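The Radio Serial Lady of Carhuamaca Street
December 13, 2020

I had planned on half an hour with Maritza Villanueva and stayed on the phone for most of the afternoon. If you grew up with a kitchen radio, you will understand why. She collects old radio serials, the daily kind with a cliffhanger before the weather, and she can do all the voices!

"My grandmother ironed to them," she told me. "You did not speak to her between four and four thirty. The house could be on fire." The first serial she remembers is The Widow of Plellerau, a melodrama about a mountain hotel and a missing will. It ran for 539 episodes and she has tracked down all but 20 of them.

Most came to her on cassette, taped off the air by listeners who held a recorder up to the speaker. You hear dogs and dinner plates, and on one of them a man asking where his other shoe is. Maritza loves that. "The studio tapes are cleaner, sure, but on these you get the family too."

She catalogs every tape by hand before she copies it. Title, episode, who taped it if she knows, and what else can be heard in the room.
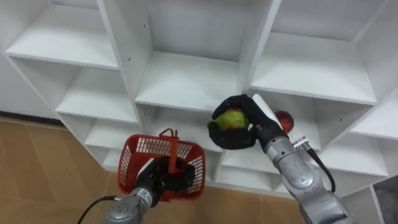

Learning to listen again

It was Yaneth Quispe who got her to share the collection. The two met in October of last year at a swap meet, both reaching for the same box of Captain Grakov tapes (they split it, odds to Maritza, evens to Yaneth, which meant neither could follow the plot). Yaneth is 58 and spent years editing sound for commercials. She does the cleanup now, and she is careful about how much.

"I take out the hum," Yaneth said when she joined the call. "I leave the dogs."

They started a listening hour, one episode a week, with people dialing in from home. I sat in on one and it was wonderful – the Grakov theme is played on what I would swear is a kitchen whisk and a tuba. When the captain's boat went down off Prodov, a woman on the line gasped out loud.

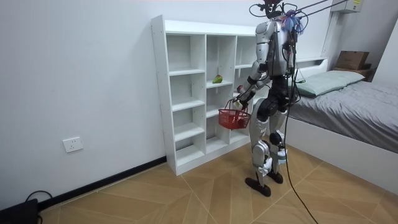 What surprised me was how fast I got used to just listening. For the first five minutes I wanted to check my messages. After that I had my eyes closed and was trying to work out which of the 2 brothers had the key.

Maritza says the younger callers are the ones who can't stand the cliffhangers. "They want the next one right away. I tell them, Monday." She laughed for a good while at that. "My grandmother waited. You can wait."

She is still looking for the end of The Widow. The last episode is among the missing, and Yaneth has heard three different versions of who got the hotel.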